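拼板台面翘曲：长孔、封底和脚垫，到底哪个在起作用

最后更新：2024年2月5日

潮差
开个帖子讨论实木拼板台面的翘曲。台面是直拼的浅色硬木，板源是Jasstead，订货时要求窄条拼、年轮方向交错。金属腿，顶部焊了安装板，安装板上是圆孔，用自攻螺钉直接锁进台面背面。室内有地暖，夏天开空调除湿。

现象如下。供暖季开始后台面逐渐变成上凸，也就是中间高、前后沿低。拿直尺横着架在台面上，靠前沿处有缝，塞尺读数2 mm。八月份量过一次，那时直尺和台面基本贴合。沿长度方向一直没有可测的变化。

我的判断是含水率变化导致的宽度方向收缩被圆孔约束住了，收缩走不掉，只好以弯曲的形式释放。准备把安装板上的圆孔改成长孔，长轴垂直于木纹。想先问一下有没有人做过同样的改动，改完翘曲能不能回来，还是只能保证以后不再加重。

另外背面当时只擦了一遍油，正面擦了三遍，用的是Mfaume的硬蜡油。有人跟我说这才是主因，我不太同意，所以也一起列出来。

顺纹锯
先纠正一个方向问题。你说中间高、前后沿低，又是供暖季出现，地暖在下面。底面失水快，底面先收缩，底面变短，台面就往上拱，两边往下走。方向和底面干得快完全一致。圆孔约束当然存在，但约束本身不决定往哪边弯，决定方向的是上下两面的湿度梯度。

严格说，约束作用在台面底面，螺钉拉着底面不让缩，如果整块板均匀失水，结果应当是底面相对长、正面相对短，边缘往上翘，跟你观察到的方向相反。所以你的数据支持的是梯度占主导，孔的问题是次要的。

潮差
这段我得想一下。均匀失水的前提下你说的方向是对的。我原来的想法是螺钉孔周围先压溃，约束失效，所以没有认真推方向。

榫肩不齐
楼上的推理在理想板里成立，实际拼板不是这样。窄条的年轮朝向是混的，有的条偏弦切，有的偏径切，弦向收缩明显大于径向。“交错拼”只能让单条的瓦形变形互相抵消一部分，整板看上去平，表面摸着有细微的波浪。如果供货时交错得不彻底，一侧连续几条都是树心朝下，整板照样会往一个方向走，跟封底封面没关系。

建议先看端头。把两端的年轮逐条画下来，再看直尺下面的缝是连续弧还是折线。连续弧多半是湿度梯度，折线多半是某几条自己在动。不看端头就讨论孔的形状，顺序不对。

顺纹锯
看端头我同意，但逐条画没有必要，看一眼大致朝向就够。窄条宽度不大，单条瓦形的矢高很小，累加起来也到不了2 mm这个量级，除非供货方完全没有交错。

榫肩不齐
“到不了这个量级”是算出来的还是估的？如果所有条都朝同一侧，累加的是转角，转角乘以条数以后弧的半径就不大了。矢高小不能线性相加，这个错误很常见。

顺纹锯
估的。转角累加的说法我接受，前提仍然是同向。楼主订的是交错，正负转角相消，剩下的是随机误差。

南窗
我是做台面安装的，补充一下现场的情况。拼板的问题很多出在形状加工上，跟湿度没有直接关系。直边台面的前沿全是侧面纹，油吃得均匀。一旦前沿要做弧，麻烦就来了。
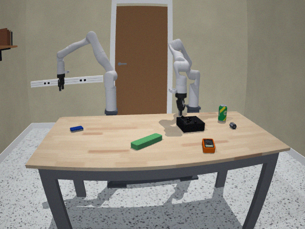

封边处理常被当成外观问题，工艺卡上一般就写“修边、倒圆、上油”。可是端面和斜切面的吸湿速度比侧面纹快得多，等于在板上开了几个口子。像图里这种拼板台面，纹理顺着长边走，前沿又带弧度，弧一偏离纹理方向就会切断纤维，切断得越斜，露出来的导管口越多。弧的中段和纹理接近平行，问题不大，越靠近两头越接近端面的性质。如果只按侧面纹的遍数上油，两头会比中段先吸湿先失水，前角容易出现局部下垂或者细小的端裂。我的做法是弧边两头按端面处理，第一遍油加稀释剂让它往里走，等吃透了再补，补到不再发暗为止。中段照常。四条金属腿如果靠近转角安装，腿的安装板还会把这个区域的背面盖住，背面又不透气，正面又走得快，几种条件叠在一起。所以弧边的板我一律要求背面先封、装腿在后，安装板覆盖的区域也要上油，不能图省事把腿装好了再刷背面。

潮差
我的前沿也带一点弧，是订货时要求的，弧度不大。前角没有看到端裂。背面确实是装完腿才擦的，安装板底下应该是裸木。

顺纹锯
安装板底下裸木影响有限。钢板压着，和空气交换面积很小，本质上是一块被遮住的区域，变化滞后，但量不大。真正的交换面是安装板以外那一大片只擦了一遍油的背面。

南窗
影响有限和没有影响是两码事。拆过几块旧台面，安装板底下的颜色和周围有一圈明显的分界，螺钉孔那里发黑，钢板锈了。只要有水汽进得去，就会在那里停很久。

榫肩不齐
发黑是单宁和铁反应，说明曾经潮过，不说明它造成了翘曲。不过安装面先上油这条我支持，成本很低。

说回长孔。很多人把长孔的方向弄反。木材沿长度方向几乎不动，动的是宽度，所以长孔的长轴要垂直于木纹，和台面的短边平行。还有一条，不能所有孔都是长孔。要留一排圆孔做定位，一般放在宽度的中间，让两侧各自往外走。全是长孔的话，台面会在腿架上慢慢挪位，前后沿的外伸量会变。

潮差
我的腿是四条独立的腿，每条一块安装板，没有横向的架子连着。这种情况下长孔还有意义吗？单块安装板跨过的木材宽度很小。

榫肩不齐
这个信息应该放在主帖里。四条独立腿，前后腿之间没有刚性连接，台面宽度方向的收缩会带着腿一起走，腿脚在地面上滑一点或者腿稍微斜一点就消化掉了。约束只发生在单块安装板内部，那点宽度的收缩量很小，圆孔和自攻螺钉的间隙差不多够用。改长孔没有坏处，收益也很小。

顺纹锯
同意。也就是说主帖的假设基本可以排除，剩下湿度梯度和拼板朝向。

铣刀钝了
不一定能排除。腿脚和地面之间如果滑不动，前后腿就相当于被地面连成了一个架子。地面摩擦系数、腿脚材料、台面上放了多少东西都要看。橡胶脚垫加重载，滑移阻力不小。

榫肩不齐
腿有高度，腿脚不滑，腿可以斜。宽度变化分到腿的高度上，转角非常小，螺钉连接的柔度就够了。要让它形成有效约束，得把腿浇进地里。

铣刀钝了
螺钉连接的柔度取决于螺钉有没有锁死、安装板够不够大。安装板越大，腿根越接近固接，腿想斜就得给台面一个弯矩。这个弯矩恰好作用在你们讨论的那个弯曲方向上。收缩的时候前后腿根往里走，脚不动，腿根处对台面的弯矩方向可以自己画一下。

榫肩不齐
画了。腿根向内，腿脚固定，腿对台面的反力把腿根往外推，作用点在台面底面，同时带一个弯矩。量级由腿的抗弯刚度决定，而不是由木材决定。细腿可以忽略，粗方管不好说。

潮差
腿是方管，壁厚3 mm，脚底是橡胶垫。地面是带碎粒花纹的硬质砖，砖缝很细，砖面平整度看着还可以，没有用水平尺系统地量过。

铣刀钝了
硬质砖面加橡胶垫，干净的情况下摩擦力很大。另外要查的是砖与砖之间的高低差。大块砖铺贴，相邻砖之间有一点错台很正常，四条腿恰好分落在不同的砖上，就会有一条腿悬着或者半悬着。拼板有蠕变，长期一条腿不吃力，板会往那个方向沉，表现是扭曲，和瓦形翘曲不同。

检查方法：两根等高的直木条，一根放台面左端，一根放右端，人蹲下来从一头瞄过去，看两根木条的上沿是否平行。不平行就是有扭曲。平行的话地面因素可以放到后面。 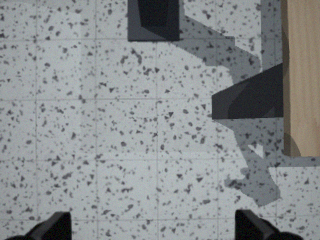 接着说错台。错台量用塞尺就能测，直尺跨在砖缝上，压住一侧，看另一侧的缝。注意直尺不要压在碎粒凸起的地方，有些砖面做了轻微的凹凸处理，读数会假大。测完以后把调平脚往高处凑，先拧最低的那条腿，再拧对角，每次少拧一点，拧完等一会儿再读。橡胶垫有压缩滞后，刚拧完的读数不可靠。很多人一口气拧到平，第二天又歪了，就是没等它回弹。

潮差
刚才用木条瞄了，基本平行，左端后角略低一点，看不准。调平脚是带螺纹的，可以拧。

铣刀钝了
“看不准”就先当没有。扭曲如果到了影响使用的程度，瞄一下会非常明显。

顺纹锯
那么地面约束也只剩下摩擦那一项了。验证很简单：把前排两条腿的螺钉各松半圈，过几天再量前沿的缝。如果缝变小，说明腿在给弯矩；如果不变，就不是腿的事。不需要改孔，不需要拆，也不需要争。

榫肩不齐
松半圈会改变支撑刚度，读数的零点也会变。要先在松之前和刚松完各读一次，差值就是弹性部分，后面几天的变化才是蠕变恢复和湿度变化的混合。而且几天之内室内湿度不可能不变，要同时记录。

顺纹锯
可以，加一个湿度计放在台面底下，一个放在上面。上下两个读数的差比绝对值有用。

潮差
手头有一个Zello的针式含水率仪，可以测木材本身。针刺进去会留眼，正面不想刺，背面可以。

榫肩不齐
针式仪的读数依赖刺入深度和树种修正。非绝缘针读到的是整个刺入深度里最湿那一层，表层干、里层湿的时候会偏向里层。你想看的是梯度，最好用绝缘针，不同深度分别读。没有绝缘针的话，浅刺一次深刺一次，只比较趋势，数值不要当真。

另外针的连线方向要和木纹关系固定，每次都一样，否则前后不可比。

南窗
现场哪有这个条件。一般就看三样：直尺、湿度计、手摸背面是不是比正面涩。背面涩，就补油。你那块板正面三遍背面一遍，不用测都知道交换速度不一样。先把背面补到三遍，等一个供暖季，大部分会回来一些。

顺纹锯
方向对，但“补油就回来”的机理要说清楚。硬蜡油不是隔汽层，它只降低水汽交换的速率。长时间稳定的环境下，上下两面最终都会到各自的平衡含水率，涂层遍数不改变终点，只改变到达的快慢。如果台面底下长期比上面干，补到多少遍都一样会弯，只是弯得慢。

南窗
慢就够了。室内湿度是波动的，涂层把波动滤掉，台面实际感受到的是平均值。现场看到的问题基本都是波动引起的，真正长期稳态的差不多没有。

榫肩不齐
地暖供暖季有好几个月，对这种厚度的板来说够长了，可以接近稳态。所以两种说法都对一部分：春秋季的波动靠涂层，供暖季的稳态梯度靠别的办法，比如台面下方加湿、降低地面温度，或者那一块地面的盘管调小。

铣刀钝了
或者加穿带。背面横向开燕尾槽，穿带只在中间一点胶，两侧自由滑动。穿带不阻止胀缩，阻止弯曲。传统做法，用的人少是因为费工。

顺纹锯
已经弯了2 mm的板再开燕尾槽，槽底是弧的，穿带是直的，打进去相当于强行压平，应力全在槽口。要做也得等它在高湿季节自己回平以后再做。

铣刀钝了
没有说现在做，等回平再开槽是默认的。C形钢也可以，槽铣浅一点，长孔螺钉固定，比燕尾穿带薄。

榫肩不齐
C形钢必须用长孔，用圆孔就是把前面讨论过的约束问题重新做一遍，而且这回是真的刚性约束。市面上现成的件，Stikutton的加强条两头是长孔、中间是圆孔，规格对得上就不用自己铣孔。注意长孔里的螺钉要带垫圈，拧到能用手感觉到垫圈可以转的程度，不要锁死。锁死的长孔等于圆孔。

潮差
加强条可以考虑。现在把情况汇总一下。端头看过了，年轮朝向大体交错，右侧靠后有相邻的2条同向，其余正常。直尺下的缝是连续弧，没有折点。扭曲未见。背面涂层明显不足。

顺纹锯
连续弧、交错正常、背面涂层不足、底下有地暖。湿度梯度可以定了。

榫肩不齐
相邻两条同向不构成主因，这点我不再坚持。但是建议再看一个东西：台面上长期压着的物品。
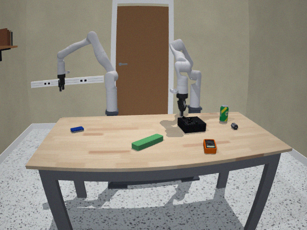 局部遮盖对拼板的影响经常被低估。涂层再均匀，正面只要有一块区域长期被不透气的东西盖着，那块区域的交换速率就接近零，周围照常进出，板面内就出现了横向的含水率差，再叠加到上下方向的差上。典型的是显示器底座、电烤箱、塑料收纳盒，搁上去以后一两年不挪。图里那只搁在台面上的黑盒子就属于要留意的那一类，如果底面是平的、没有垫脚，盖住的面积就是它的整个底面。后果有几种：盖住的地方颜色和周围不同，木材见光变色的速度不一样；盖住的地方略高或略低，直尺横过去会读到一个和整体弧度无关的局部值；发热的设备更麻烦，等于在正面又加了一个局部热源，这时候底下有地暖、上面有设备，梯度方向可能在一块板上翻转。所以量之前应当把台面清空，放置一段时间再读，读数位置避开原来压东西的地方。设备要长期放的，加垫脚，让底下有空气流通。

潮差
我这边正面放了一台打印机，靠右后角，自带橡胶脚，底下有缝。还有一块桌垫，皮面的，盖在中间偏前。直尺读数就是在桌垫掀开以后马上量的。

榫肩不齐
桌垫恰好盖在中间。被盖住的区域正面失水慢，底面照常失水，等于人为加大了这一块的上下梯度，方向也是上凸。和地暖同向叠加。

顺纹锯
这条我漏了。桌垫先撤。撤掉以后如果缝明显变小，补油的优先级可以往后放。

南窗
撤桌垫和补背面不冲突，一起做。

顺纹锯
一起做就不知道是哪一个起的作用。

南窗
客户不关心哪个起的作用，客户关心台面平不平。

顺纹锯
楼主不是客户，标题问的就是哪个起作用。

铣刀钝了
顺序上建议先撤桌垫，连续读两周，然后松前排螺钉读一次弹性差值，最后补背面。前面两步都是可逆的，补油不可逆，放最后合理。

榫肩不齐
松螺钉放到撤桌垫之前也可以，弹性差值是瞬时的，和桌垫无关。早做早排除。

潮差
昨天做了松螺钉的测试。松之前、松之后各读一次，直尺位置用美纹纸做了标记，塞尺读数没有可分辨的变化。腿的弯矩这一项可以去掉了。螺钉已经重新拧回。

铣刀钝了
塞尺分辨率够吗？常用的那套片子最薄的几片容易卷边，叠片也会带来误差。

潮差
没有叠片，读数在单片上。不能保证分辨到很细，但如果腿是主要原因，变化应该看得出来。

铣刀钝了
那可以。弹性部分没有，蠕变部分理论上还有可能，量级不会大，不追了。

榫肩不齐
补油之前提醒一下：Mfaume这类硬蜡油已经固化过的面，直接叠涂附着不太好，背面要先轻磨，磨到哑光就行，不要磨穿。背面因为只有一遍，很容易磨到木头，磨到了也没关系，那里会多吃一点。擦油的布用完摊开晾，亚麻籽油类的会自燃，不要团起来扔垃圾桶。

南窗
安装板底下那几块也趁这次卸下来补掉。一条腿一条腿地卸，下面用东西托住，不用整张台面翻过来。翻面的时候最容易磕前角，弧边的角又是最薄弱的地方。

潮差
一条一条卸可行。自攻螺钉反复拆装会滑牙，要不要换成预埋螺母？

榫肩不齐
换。预埋螺母用外螺纹旋入式的，孔径照说明书，宁可先在废料上试。硬木孔打小了，旋进去的时候会在表面挤出一圈，安装板就贴不平。孔口先倒一下角。打孔深度一定要做限位，台面打穿的人每个月都有。

顺纹锯
预埋螺母的位置如果和原来的自攻孔重合，孔周围的木纤维已经被切过，旋入时会偏。要么错开，要么用木棒填孔，胶干了再打。安装板上的圆孔位置是定死的，想错开就得把整块安装板往里挪一点。

潮差
打算填孔重打。上下两个湿度计已经放好，桌垫撤了，先记录两周，补油等两周之后再动。

铣刀钝了
底下那个湿度计不要贴着地面放，也不要贴着木头，悬在两者中间。贴地面读到的是地暖附近的空气，比台面底面实际接触的干得多。

潮差
收到，原来就是放在地上的，现在用细绳吊在背面下方。前面几个小时的数据作废，重新开始记。

南窗
吊的时候别用胶带直接粘背面，回头补油那一块有残胶，油吃不进去。

潮差
绳子是绑在两条腿之间的，没碰台面。两周后把读数贴上来。

联系我们 | 版权归原发帖人及本站所有 | 返回顶部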